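My grandmother's recipe box came to me in October, in a padded envelope so heavily taped that I had to go after it with the kitchen shears. My cousin Heather had been keeping it since the move from Olbridge, and she wrote on a sticky note, "You're the one who cooks, so you're the one who gets to read her handwriting." Fair enough!

I've been working my way through it in the evenings, with tea, at the end of the couch where the good lamp is. I had thought it would be a quick job. Type them up, print a little booklet for everybody, done by the holidays. Well, today is 17th December and I am still on the letter P (she filed by the first word of the title, so "Plain Cake" and "Poor Man's Cake" are neighbors, and "Aunt Della's Cake" is all the way up front).

The trouble is that she wrote for herself. She knew what she meant. One card for rolls says "flour, until right." Another says to bake "as for the other ones," and I have been through that box twice and still can't tell you what the other ones are. My friend Na-rae Hwang came over and we sat down with the roll card, and she asked very sensibly what my grandmother's dough used to feel like. I said, like an earlobe. I hadn't thought of that in thirty years, but there it was, Grandma pinching my ear with her floury fingers and then pinching the dough and saying, "See? Same." So now the booklet says flour until it feels like an earlobe, and I hope my nephews can manage with that.

Oven temperatures are the other headache. She hardly ever gives one. It's "slow," "moderate," "quick," and on one card for biscuits, "as hot as she'll go." I looked up some old charts and wrote my best guesses in pencil, then started baking my way through to check them. The molasses cookies took two tries. The first batch spread into one giant cookie, and we ate it anyway, broken up over ice cream, and my husband has asked more than once when I plan to make that mistake again.
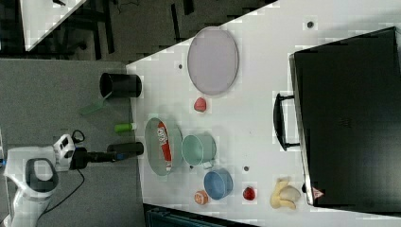 *Plates, cups and something to eat: my favorite kind of table.*

I should say something about the cards themselves, too, because I've gotten fond of them as objects. A good many are in her writing, but plenty aren't. She traded recipes with everyone on Westhorpe Road, and people signed their cards in those days. There's a walnut roll from a Mrs. Wijesinghe, typed, very correct, with a correction in blue ink. There's a pickle recipe with no name at all that begins, "Do not let Harold do this part." I never knew a Harold. I asked my mother and she didn't either, though she thought he might have been a church Harold.

And the backs! I nearly missed the backs. She saved paper the way that whole generation did, so there are grocery lists, a phone message, half a knitting pattern, and one penciled note that says only "2204," underlined hard. It could be a locker or a raffle ticket or the last bit of a phone number. I typed it into the booklet exactly as it stands, at the bottom of the page with the date bars.

If you have a box like this in your own closet, do get it down while there's still somebody to ask. I wish I'd sat next to her with a notebook, even for one afternoon. My mother is coming on Saturday and I'm going to park her at the kitchen table with the Q through S cards and a pen. There's a sweet potato pie in there with a whole line I can't make out. It's either "butter" or "bother."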